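Testbericht: Bodenbelag Adetti Irus 8 mm im Trainingsraum

Stand: 29. April 2022

Der Irus ist eine Gummigranulatbahn des Herstellers Adetti für Kraft- und Cardiobereiche. Wir haben 36 Quadratmeter davon verlegt, vollflächig lose, nur an den Stößen mit doppelseitigem Band fixiert. Untergrund ist ein geschliffener Zementestrich. Bezogen wurde die Ware über den Händler Wullgate, Gesamtpreis 964 Euro ohne Fracht. Der Belag liegt seit Juli und wird täglich genutzt.

Geliefert wurden Rollen mit 1,25 m Breite. Die Kanten waren sauber geschnitten, eine Bahn hatte am Rollenende eine Welle, die sich nach zwei Tagen gelegt hat. Der Hersteller verlangt 24 Stunden Akklimatisierung im Raum. Wer knapp zuschneidet, bekommt sonst später Fugen. Geschnitten haben wir mit Hakenklinge und Stahlschiene, pro Schnitt drei Züge, Klinge häufig wechseln.

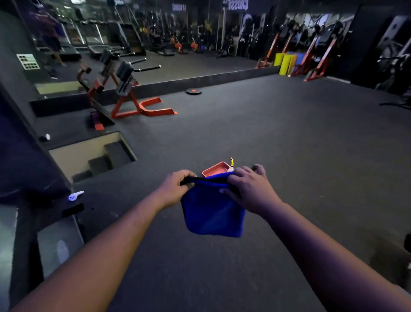
Lässt sich der Irus ohne Kleber verlegen?

Bei Flächen dieser Größe geht das, sofern die Bahnen an den Wänden anliegen und die Stöße verklebt sind. Unter Schlittenbahnen oder bei seitlichen Sprüngen würden wir vollflächig kleben.

Zur Dämpfung: 8 mm reichen für Kurzhanteln und Kettlebells, die kontrolliert abgesetzt werden. Für fallende Langhanteln ist der Belag nicht gedacht, dafür liegen bei uns zusätzliche Platten von Forsyth, 30 mm stark. Der Trittschall im Raum darunter ist hörbar gesunken, gemessen haben wir ihn nicht.

Geruch: in den ersten drei Wochen deutlich, danach nur noch bei geschlossenen Fenstern und Sonne auf der Fläche. Das ist für Recyclinggranulat normal, sollte im Datenblatt aber stehen.

Reinigung: Staubsauger, dann feucht wischen mit pH-neutralem Mittel. Die Oberfläche ist offenporig — Magnesia setzt sich fest und kommt nur mit der Bürste wieder heraus. Lösungsmittelhaltige Reiniger greifen das Bindemittel an. Einscheibenmaschinen mit weichem Pad sind laut Anleitung zulässig, wir haben darauf verzichtet.

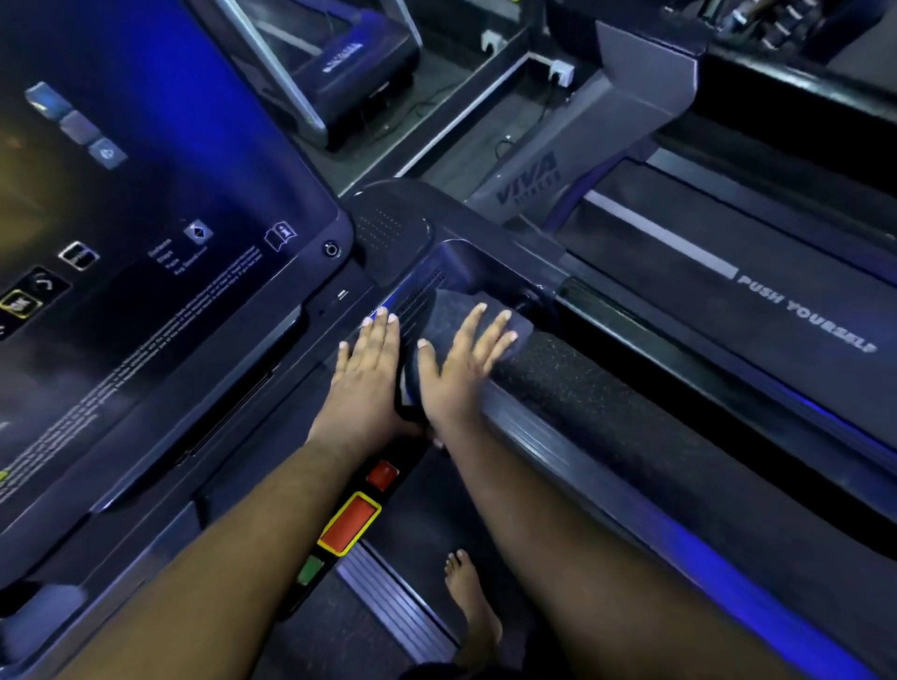
Punktlasten sind der Teil, bei dem die meisten dünnen Beläge schwächeln. Unter den Stellfüßen der Cardiogeräte bleiben beim Irus Abdrücke, die sich nach dem Umstellen nur teilweise zurückbilden. Wir legen deshalb Lastverteilplatten unter. Feuchtigkeit ist ein zweites Thema: Schweiß, der vom Gerät auf den Boden tropft, hinterlässt auf dem Granulat helle Ränder. Ein gefaltetes Handtuch quer über der Vorderkante des Laufbands, wie das dunkelgraue unter den beiden Händen, hält davon einen Teil ab. Die Ränder lassen sich frisch abwischen, nach einer Woche braucht es zwei Durchgänge.

Maßhaltigkeit: An zwei Stößen hat sich eine Fuge von knapp einem Millimeter gebildet, beide auf der Fensterseite. Die übrigen sind dicht. Nachgeklebt wurde bisher nichts.

Pluspunkte: gleichmäßige Dicke, gute Rutschhemmung auch mit feuchten Sohlen, einfacher Zuschnitt.

Minuspunkte: Geruch in der Anfangszeit, bleibende Druckstellen, unvollständiges Datenblatt. Die Rollen sind zudem schwer, zum Tragen braucht es zwei Personen und für Treppen einen Gurt.

Für Räume ohne Freihantelbereich mit Abwurf ist der Irus in 8 mm ausreichend. Wer schwere Geräte oft umstellt, sollte die Ausführung in 10 mm anfragen — sie war bei unserer Bestellung nicht lieferbar, wir können dazu nichts sagen.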